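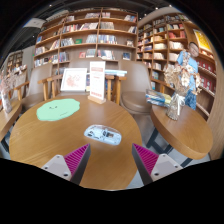
Slide 1: The round table, mouse and mint-green mat

Okay, hi everyone, thanks for coming in out of the cold! I'm Odair Falcão, I look after the reading corner at Uvside, and I've got 10 minutes to talk about one table. (Pause. Stellan Tangen will groan. Let him.)

So, the table. It's round, it's wood, you can see the grain, and I love it. When we opened in October I wanted a big square thing and Alvar Kristiansen talked me out of it. He said people who don't know each other will share a round table and they won't share a square one. I argued for a week and then I sat at the one in Café Julier with two strangers and a newspaper, and well, here we are.

Point at the mat. The little cloud with the face! Everybody asks about the cloud. It's flat, it's green, it stays on the left, and kids go straight for it. I'd keep the cloud before I kept the chairs.

Then the sign in its wood block, over at the far edge. We moved that sign 3 times. Near the front it got in the way of people's elbows, so back it went, next to the picture. Ask the room: where do you put yours? Take a couple of answers, not more, Åsmund has the next slot and he runs long.

Next slide.

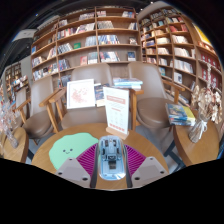 Slide 2: Same corner, with the armchairs and the books

Chairs now. Brown, cushioned, light wood arms, and low enough that you really settle in. Stellan Fagerlund thinks they're too low for the table and he may be right if you're trying to type. For reading they're great.

Talk about the books on the right, the pale blue and white ones, sitting half on the table and half on the chair arm. I used to tidy that stack back onto the shelves every night. I've stopped! People pick up a book that looks like somebody just put it down.

The pink flower picture: it leans, it isn't hung, and I can swap it in a second. Mention the budget here if there's time (298 for the whole corner refresh, chairs not included).

Questions, then hand over to Åsmund Brekke.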